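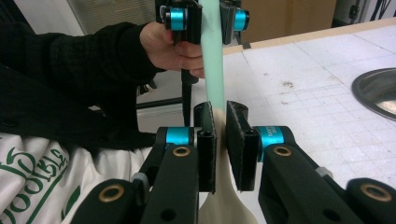
How to Release Your First Single

Updated January 2023

These steps are for a solo artist or small band with one finished song and no label. They cover the stretch between the final mix and release day. Recording and mixing are separate subjects and are not dealt with on this page.

1. Get the master in order

Ask whoever mastered the track for a WAV file at the full quality they worked in. Do not upload an MP3 that has been converted back to WAV. Listen to the whole file from start to finish on headphones and once more on a phone speaker. Check for clicks at the beginning, a fade that stops too soon, and long silence at the end. My first single went up with eleven seconds of nothing after the last chord and I had to pay to replace it.

If the song has swearing in it, ask for a clean version at the same time. Radio will want one, and it is cheaper to have it made in the same session.

2. Agree on who wrote what

Write down the songwriting split before the song is out. A short email that everyone answers is enough to start with. Put in each person's legal name, their share, and the organization that collects their royalties, if they have one. Shares have to add up to 100 percent. A producer who wrote the chords is a writer. A drummer who was paid for the day usually is not, but ask. 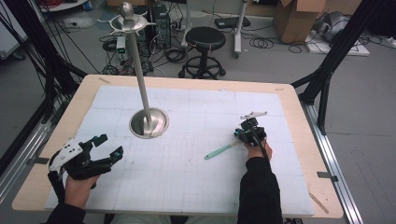

Do I need to register the song before I release it?

It can be done afterward, but register it with your collecting organization before release day if you can. Late registration often means late payment, and some early plays may be hard to claim.

3. Pick a distributor

A distributor sends your track to the streaming services. You can't upload to most of them directly. I have used Ikside and Biso. Ikside charges a yearly fee and lets you keep all the royalties. Biso is free to join and takes a cut. If you plan to put out several songs a year, the yearly fee tends to come out cheaper. For one song, either is fine – read what happens to your music if you stop paying.

4. Fill in the details carefully

Spell your artist name the same way every time, including capital letters and spaces. Search for it on the services first. If another act already has it, your song can end up on their page, and getting it moved took me 53 days.

Leave "feat." out of the title field and add the guest in the guest artist field. Put the genre you would be filed under in a store, even if you don't love the word.

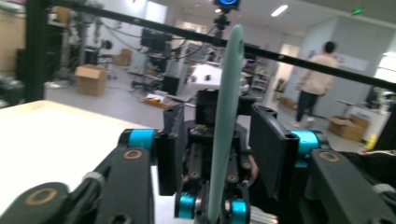
Artwork goes in at the same stage. It should be square, sharp, and free of web addresses, prices, and social media handles, which will get it rejected. Look at it shrunk down to thumbnail size before you send it. Thin lettering tends to vanish.

5. Set the date

Give yourself at least four weeks between upload and release. Editorial playlist pitches have to go in ahead of time, and blogs need notice too. For a song coming out in March, I would have everything uploaded by the end of January.

6. Write to people

Make a list of small blogs, college stations, and playlist makers who cover your kind of music. Keep each email under 200 words: who you are, what the song sounds like, the date, and a private link. Don't attach the file. For my last single, "Zadero," I sent some 400 emails over two weeks and the best result came from a station I had almost left off the list. Next time I would send fewer and listen to each show first.

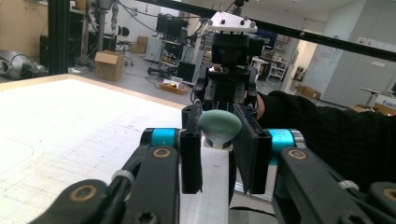 One reader in Harahap wrote to say that four weeks was too short for her local station, which plans its new music show six weeks out. She now calls the station before she picks a date, and asks for the name of the person who opens the mail.

I would go with that if radio matters to you. Stations near home are also more likely to play a first single than the big ones.

7. On release day

Check that the song is live on each service and sits under the right artist page. Play it through to the end. Then update the link in your profiles, thank anyone who posted about it, and send a note to your mailing list. If something is wrong, contact the distributor and not the streaming service – the service will only send you back.

Royalties usually show up a couple of months later, so don't worry if the balance reads zero in the first few weeks.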